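The Great Drawer Reckoning

31/08/2018

I have lived in this flat for 12 years and in all that time I have thrown away one thing on purpose, and it was a lodger's bicycle pump, and he wanted it back. So when Kirstin announced she was coming to stay and would need "somewhere to put a jumper", I had to face the drawers. 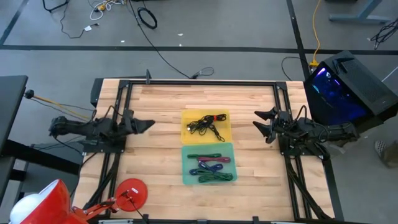 The kitchen drawer

Everyone has a drawer for things that don't have a drawer. I have four. The one by the cooker gave up 13 keys, and I can account for two of them. One opens the front door. The other opens Hamish Paterson's old shed, which blew down.

I also found the instructions for a toaster, in nine languages, in better condition than the toaster ever was. I read the Danish. It seemed stern about crumbs.

The paper drawer

Bank letters, mostly, and takeaway menus from places that are now hairdressers. My mother kept every bill until she died and then we kept them for her. I got as far as a bag for the recycling, took out a gas bill from the old house because of the handwriting on the back, and then took out the rest of them to be fair.

Small plastic trays are supposed to help with this sort of thing. You sort your bits into them and feel like a dentist. Mine had stamps at one end and drawing pins at the other for nearly a whole evening, and then I opened the window and knocked the lot on to the rug. I'm still finding the pins, generally at night.

The jumper

Kirstin came, looked at the drawer I had cleared for her, and hung her jumper on the door. She stayed until the Tuesday bins, as we say here, and left behind a phone charger, a paperback and half a packet of oatcakes.

They're in the drawer.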